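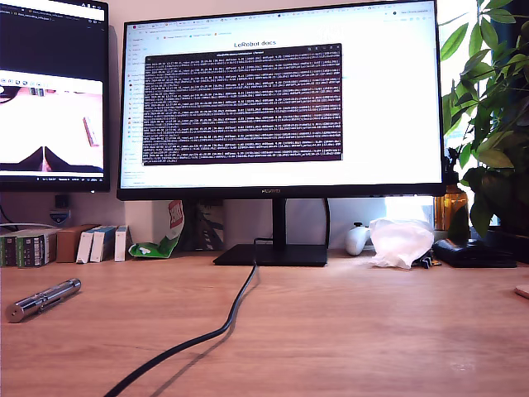
Step 4: the log running in a terminal, with the LeRobot docs open behind it.

4. Starting your first recording with the Akolgo arm kit

I wrote this part after setting up my own kit, so it's the order that worked for me.

1. Open the LeRobot docs in your browser and leave them open. I go back to them all the time!
2. Plug in the arm, then the gripper camera. Wait 10 seconds between the two.
3. Open a terminal and start the Hisier script. Lines of numbers will start rolling past – that's fine, let them roll.
4. Type 2357 when it asks for a port (mine asked twice).
5. Put the camera view on a second screen if you've got one, and check you can see both fingertips.

Note: my first go took roughly five minutes to load.

Caution: keep your hands clear of the gripper while the log is moving. To stop, press Ctrl+C and wait for the prompt before you unplug anything.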